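Gray bin floor full of scratches and one brownish scraped spot, clean it or leave it?

Posted by Mirjam Hofstetter, 11/18/20

Hi all! I took over the parts area at our shop in March and inherited a big gray open-top bin that we pick small stuff out of all day long. The floor of it has gone blotchy, with pale scratches everywhere and shiny worn spots down in the corners. The sloped part along the far wall is worse — it's whitish, all scuffed up, and there's a brownish-gray patch near the middle that looks like someone went at it with a scraper. I've tried dish soap and a nylon brush and got nowhere. My boss says a new one from Dendby is $300 and he'd rather not. Is any of this fixable, or should I quit scrubbing?

Réjean Gill

Quit scrubbing! I mean it. Scratches aren't dirt, and the more you go at them the more places you make for dirt to sit. I had a Gruber bin that looked awful for years and it held parts just as well as the day we got it.

What I would do is empty it, vacuum the corners, wipe it down with a damp rag and a drop of soap, then dry it. Run your fingertips over the brown patch. If it's smooth, leave it alone. If it's rough or flaking, knock the high spots down with fine paper (I use 160 and then something finer), vacuum again, done. Check that the corners aren't getting thin too, you can press on them from underneath if you can get under there.

One more thing, keep the cables over the bin tied up so they don't drag on the walls. Ours are bundled with black ties and I go over them whenever I clean. 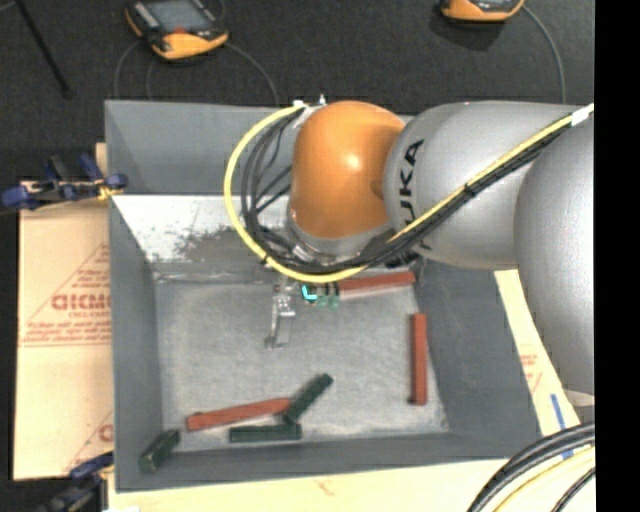

Dikura disagrees with me on the sandpaper and says to go straight to a liner, a plain rubber mat cut a little small so it lies flat, and swap it when it curls. Fair enough, though I found little washers loved to crawl under the mat — I spent a whole lunch break fishing them out once.

Idwood

just flip it over and use the bottom lol. no but really, 300 for a bin? look for a used one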